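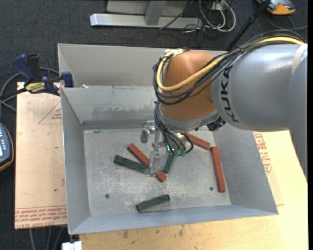 *Photo: Omolara Mohammed*

# Plumow pay and sign-off: your questions

I've been delivering on Plumow for 6 years and I answer a lot of messages in the drivers' group, so I finally typed up the ones I get most. I'm a driver, I don't work for the company, and I'm no lawyer either. If your situation is messy, talk to one.

**Updated February 26, 2026**

### What is the sign-off, exactly?

It's a day when a bunch of us agree to stay logged out of the app. We do it to get the base rate and the deactivation rules back on the table. The next one is planned for May, and the date goes out in the group as soon as we've voted on it.

### Do I have to join the group to take part?

Nope! You just don't log in. Plenty of people who have never posted a word in the group stayed home last time, and I was happy to have every one of them.

### What are we asking for?

A minimum of $10 per delivery before tips, paid waiting time at the restaurant, and a real person to talk to when an account gets shut off. There was a longer list at first (mine had a whole paragraph on parking tickets, I'm still a little sore about losing it) but the vote came down to those.

### Can Plumow deactivate me for signing off?

The contract I signed says I choose my own hours, and I've never had so much as a warning after a day off. That's my account, though, and yours might be on the newer contract. Read the part headed "Availability" before you decide. If you got moved over from Birken when Plumow bought it, you may have both versions in your email, and the later one is the one that counts.

### My account was already shut off. Now what?

Screenshot everything today — your ratings, your last deliveries, the message they sent you. Then file the appeal in the app and save the confirmation number. Appeals go stale after 2 weeks, so don't sit on it while you're mad (I did, my first time, and had to start all over by mail). Ayodele Olatunji keeps track of appeals for our group and will read yours before you send it if you ask nicely.

### I can't afford to lose a day. Is there any help?

Yes, some. The hardship fund had $300 in it when I last looked, so it's small, and it goes first to people with rent due that week. Message Omolara and say what you need. You don't have to send her bank statements or tell her your life story.

### What if I drive for Onyeka too?

Lots of us run both apps. The sign-off only covers Plumow, so what you do with your other account is your call. Some drivers log out of both. I keep Onyeka on in the evening, and I've had a couple of grumpy comments for it, but I also have a car payment.

### Will there be a rally?

We're meeting in the parking lot across from the Arnska building, same as last time. Bring water and a hat. Please leave the driveway clear, the warehouse crew there has been really good to us and they need to get their trucks out. Kids are welcome, and so are dogs if they like noise!

### Should I talk to reporters?

If you want to. Talk about your own pay and your own week, and you can't go far wrong. You're also allowed to give just a first name, or to say no thanks and walk off.

### Did the last one change anything?

We got the tip display fixed, so you can now see the full tip before you accept. The base rate hasn't moved. I'd love to have better news on that one, and when I do I'll put it on this page.

### How do I ask something that isn't here?

Post it in the group under "Questions" or catch me at the gas station by the bridge most mornings. I try to answer the same day, but if I'm out on deliveries it'll be after dinner.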